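The Prompter's Corner

At twenty past six the side door of the Kumberg town hall is propped open with a stage weight, and people come in with their coats still buttoned. The heating in the auditorium was switched on at noon. It takes that long.

On stage, two flats painted to look like the wall of a railroad station lean against each other without braces. A man on a stepladder is changing a gel in one of the front lights. Down left, half hidden by the curtain, there is a kitchen chair, a music stand and a lamp with a blue cloth clipped over the shade. That is where Tuulikki Kemppainen sits.

Kemppainen is the prompter for the Ronance Players. She has held the book for every production the company has put on since she moved to the county, and she was doing the same job before that in a larger town, for a company that has since folded. She has never had a speaking part. She was once carried across the stage in a rolled carpet, which she does not count.

"People think I read along and shout when somebody stops," she says, taking off her gloves. "Most of the work is knowing when a stop is a stop."

The play this season is "The Holmgren Line," a four-act drama about a family that keeps a station on a railroad the company wants to close. It opens at the end of September and was written by a member of the company, who asked to be left out of this article until the reviews are in. The script has gone through several drafts. Kemppainen's copy has pages in three colors, and the second act has been taken apart and put back together with binder clips.

Prompting has mostly disappeared from professional theater in this country. A stage manager calls the cues from a desk and the actors are expected to get themselves out of trouble. In amateur companies it hangs on, partly out of habit and partly because the casts need it. The Ronance Players rehearse two evenings a week for three months. Many of them come straight from work, and the man playing the stationmaster drives a milk truck and is up before 4 in the morning.

Kemppainen marks her script in pencil. A small curved line means a pause the actor has chosen. A straight line means a pause the director has asked for. A cross in the margin means the actor has lost the line here before. By the week of dress rehearsal there are usually fewer crosses than lines, and if there are not, she makes a phone call.

"I don't scold," she says. "I ask if they'd like to come over and run it in the kitchen."

Several of the cast have been in that kitchen. The young woman who plays the daughter went five times in August for one speech, a long one about snow on the tracks that doubles back on itself and uses nearly the same sentence in two places. She would get to the second one and jump to the end, taking out a page and a half and another actor's entrance. They fixed it by changing where she stood. When she says the sentence the first time she is at the window, and the second time she has her hand on the stove. She has not jumped since.

Rehearsal starts at seven. The director works from the fourth row with a clipboard and a thermos, and she does not like to interrupt. The first act runs straight through in a little under forty minutes. Twice there is a silence long enough that I look up. The first time nothing comes from the corner, and the actor turns, looks at the clock on the wall and goes on. The second time Kemppainen says three words. She does not whisper them. A whisper, she explains later, has no pitch and travels in every direction, so the third row hears it and the actor does not. She speaks low and flat, toward the floor.

The hall seats 90 when the balcony is closed, and the balcony has been closed for years. For the first half of the company's life this was not a problem. Lately the shows have been selling out, and a second weekend has been added. Tickets cover the royalties, when there are any, along with the lumber and the hall rental, which is $2,000 for the run. The rest comes from a program book full of local advertisements and a bake sale at intermission.

There has been talk of moving. The old high school at Wovthorpe has a proper stage with a fly loft, a scene shop and a dressing room with a sink. The town would lease it to the company, but the wiring would have to be brought up to code first, and the company would pay for that. At the last general meeting the members argued about it until the hall had to be locked. Kemppainen voted against. At Wovthorpe the wings are deep, and the prompter would have to sit a long way back or use a headset.

"I'd be talking into somebody's ear," she says. "I don't know that I'd care for it."

She is aware that others see it differently. The director, for one, would like to have somewhere to build scenery that is not her own garage. The railroad station was made there in July, in sections narrow enough to fit through the side door of the hall. The ticket window had to be cut twice. The bench on the platform is a church pew on loan, and it has to be back by the first of the month.
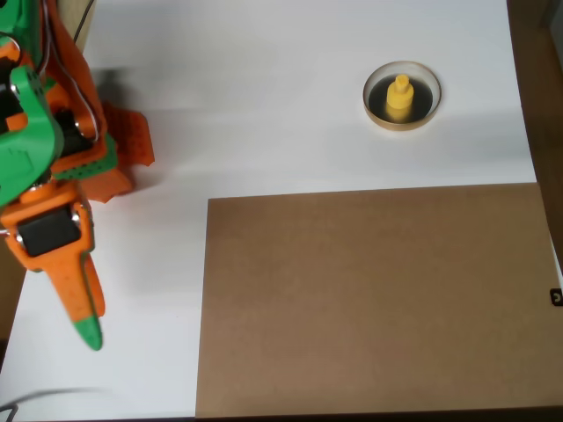
THE HOUSE LIGHTS PAGES
Words and reporting by our arts desk

After the break they run the third act, which is the difficult one. It has the fewest words and the most stopping. The stationmaster and his brother sit on the pew and wait for a train that both of them know has been taken off the timetable, and for long stretches neither speaks. In Kemppainen's copy these pages are nearly all curved and straight lines. She follows them with the point of her pencil and does not look up at the stage.

I asked her how she can tell, without looking, whether a man has forgotten his line.

"Breathing," she said. "When they know it, they breathe in before. When they don't, they hold it."

The brother is played by a retired surveyor who came to the company late, after his wife joined the costume crew. He told me that in his first show he dried completely, in a scene where he was alone with a dog. The line came from the corner, he said it, and he was three speeches further on before he understood that he had been helped. His wife, sitting in the second row, had not noticed anything. He still brings Kemppainen a jar of plum jam on opening night.

She does not take a bow. The program lists her under "Book," between the lighting crew and the thanks to the hardware store. At the end of the run she rubs the pencil marks out of the script, all but the crosses, and puts it in a cabinet at home with the others. Some of those scripts have been borrowed back when the company revived a play, and she has found that new actors tend to lose the same lines as the old ones. She thinks a sentence can be written in a way that is hard to hold on to, and she has told the author of "The Holmgren Line" which of his she has in mind. He changed one of them.

The next person for the chair has not been found. A high school junior sat with her for two productions and was good at it, then asked to audition and got a part. Kemppainen coached her for it. There was a notice on the board in the lobby all spring asking for anyone who could spare the evenings and did not mind sitting still, and it is still up, under a flyer for the pancake breakfast.

At ten the director gives notes. The lamp on the music stand stays on while she talks, and Kemppainen writes down a change to the fourth act, where a line about the mail has been given to the daughter. Then she unclips the blue cloth, folds it and puts it in her coat pocket. The stationmaster has already left. He has to be at work in a few hours, and she has told him that his second act is fine.

"The Holmgren Line" plays for two weekends at the Kumberg town hall. Curtain is at 7:30 p.m., and the side door is for cast and crew only.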